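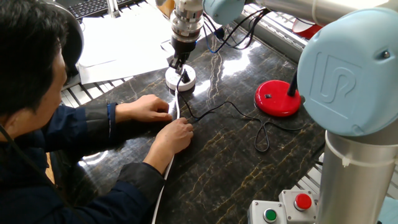

May a desk lamp be plugged into one of the round table sockets?
A desk lamp may be plugged into a round table socket at any worktable in the Odar building, provided that the socket lies flat on the tabletop and is itself connected to a wall outlet or to an approved power strip.

The Facilities Office has received this inquiry in several forms since the new lighting arrangements were announced, and the guidance is set out in full in this issue. It applies from 2020-04-02 to all shared worktables in the Maihi wing and replaces the notice posted in the corridor over the winter.

Table sockets and desk lamps

Thirteen of the shared worktables in the Maihi wing stand too far from the wall for a lamp cord to reach an outlet. In the past, staff have bridged the distance with whatever extension cord was at hand, and the results were uneven. The round table socket is now the standard arrangement at these tables. It has outlets on its top face, sits on the work surface, and carries a single cord away to the supply. One lamp and one other low-power item, such as a charger, may be connected to it at the same time. Heaters, kettles, fans and soldering equipment may not.

Mechthild Ruchti, who coordinates the Facilities Office, asks that the socket be treated as part of the table and that it remain there when the table changes hands. Lamps may be moved between tables. Sockets may not be moved without a note to her office, as the inventory is kept by table number.

Connecting and disconnecting

The plug should be taken by its body, pressed straight down until it is fully seated, and drawn straight up again when the lamp is disconnected. A hand on the socket keeps it from sliding or lifting while the plug comes out. Pulling at the cord is the most frequent cause of the damage our office is asked to repair. Of the 16 lamps returned for service last year, most had nothing wrong with the lamp itself: the cord had worked loose where it enters the plug.

The lamp should be switched off at its own switch first. Where the switch is on the base, this can be done with the lamp standing in place.
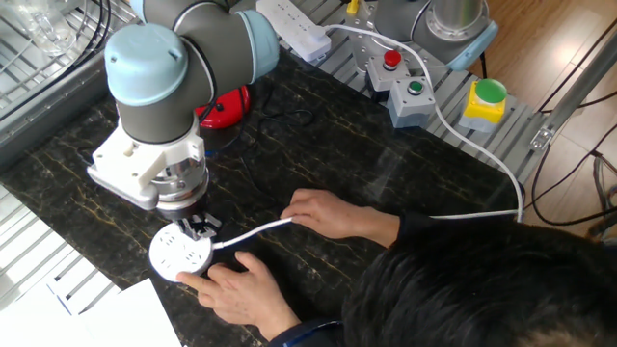 Round white power socket on the worktop, with its cord in hand.

Placement of cords

The supply cord should leave the socket by the shortest practical route to the edge of the table. It should not run under papers, and it should not cross the part of the table where a colleague rests his or her arms. Slack is best left in one open loop at the back of the table. Tight coils held with tape are not permitted, and any tape already on a cord should be removed before the May inspection.

Dark tabletops present a particular difficulty. A black lamp cord on a black surface is easily overlooked, and a sleeve or a binder will catch it — usually when someone is clearing up at the end of the day. Tegan Tuhiwai of the furnishings section has proposed that lamps with white cords be assigned first to the marble-patterned tables. This will be done as replacements come due. No lamps will be exchanged solely on account of cord color.

Power strips belong at the far side of the table or beneath it, never on top of a carton or packing film. Packaging from new deliveries is to be broken down and carried to the collection point on the ground floor. Users who wish to keep a box for returning an item should write the table number on it.

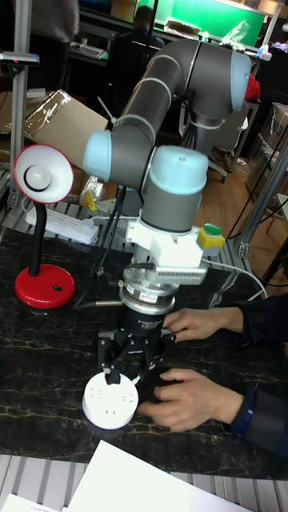 A related point concerns the lamps themselves. The flexible-neck model with the red base has been retained after the review, and no further styles will be ordered. Its shade turns easily toward the work, but it turns just as easily toward the person sitting opposite, and users at shared tables are asked to settle the angle between them. The base must stand entirely on the tabletop. Lamps should not be clipped, tied or wedged to rails or posts.

Bulbs are replaced by the Facilities Office only. Please do not bring bulbs from home, even where the fitting appears to match. A supply of the approved Stinberg bulb is held at the front desk, where Bevan Gilchrist will issue a replacement against the old one.

Inspection in May

All table sockets, power strips and lamp cords in the Maihi wing will be inspected in May. The work will be carried out by the Prultel service under the supervision of Kazimír Halás and is expected to take two days. Users need not be present, but each table should be left so that the socket and the full length of its cord can be seen and reached. Notebooks and loose sheets should be stacked to one side. Items which pass will receive a dated label on the underside. Items which do not pass will be withdrawn the same day and a receipt left on the table.

Privately owned lamps are included. An owner who prefers to take a lamp home before the inspection may do so, but it may not be brought back into the building until it has been examined.

A cracked socket face, a warm plug or a flickering lamp should be reported at once and not held over until May. The item should be disconnected, left where it is, and marked with one of the orange tags kept at the front desk.

Requests for an additional table socket are to be made in writing to Marama Tuhiwai, stating the table number and the items to be connected. Three sockets remain in stock, and they will be issued in order of request.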